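Stusamance hand-tracked teaching kit

Print this page
E-mail this page

Supplied in the UK by Numville. Page written by Tuấn Lương, applications desk.

The Stusamance kit records a person doing a job with bare hands, from a camera at head height, and turns the recording into a starting motion for a two-armed robot. The maker's leaflet says you can "teach any bench task in an afternoon". We have had a kit since May and would not put it like that. It does a few things well. Please read the rest before you order.

What you get: the head camera and strap, the recording box, a licence for one bench, and the Wosik hand controllers for correcting the robot by remote control afterwards. The kit is 895 pounds before VAT. A second licence for another bench is 421 pounds. The arms are not included, and the leaflet is shy about saying so.

We judge these kits on parcel work, which is what most of our customers ask for. Envelopes, waybills and peeled backing are harder than the coloured blocks in the maker's videos. Paper folds, sticks to fingers and hides behind them, and the hand tracking has to guess at whatever it can't see.
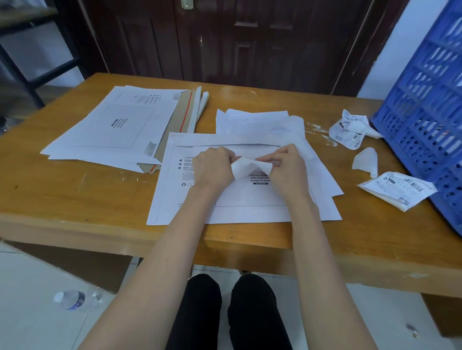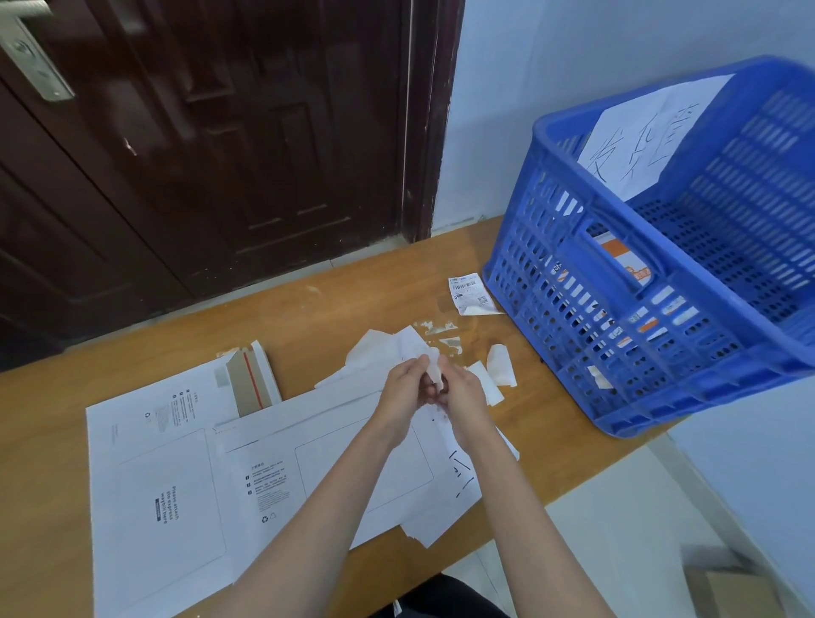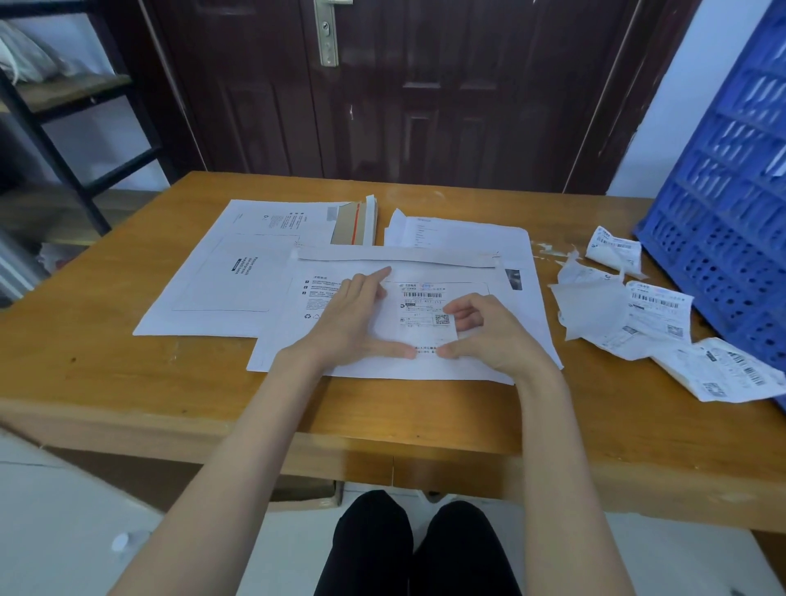
Mailers and shipping labels on a desk, seen from the head camera. The first two views show a small white piece held between both hands; the third shows both hands flat on an envelope.

Pressing and smoothing come across well. The palms are easy to track and the robot copy needs little correction. Peeling does not come across well at all. The recording gives you where the fingertips were, with nothing about how hard they pinched, and a gripper working from that alone will drop the backing or crease the label. You will be finishing those steps with the Wosik controllers, and those take practice. Bình Lã, who trains our customers on them, asks people to set aside a full week before they judge the results. I would allow two.

On numbers, the maker quotes 803 usable recordings from one operator. Our own set came to 467 after we threw out the ones where a sleeve or a sheet of paper covered the hand - and we were fairly kind about what we kept. The leaflet doesn't say how theirs were sorted.

Works with: Nghiêm two-armed benches, current model. Older Nghiêm benches need a different mounting plate, sold separately. We have not tried it with anything else and will not promise that it fits.

Loan kits are available for two weeks against a deposit. Take one. If your job is mostly peeling, bring us a bag of your own labels first and we'll record them with you at the Numville bench.

Last updated: March 2025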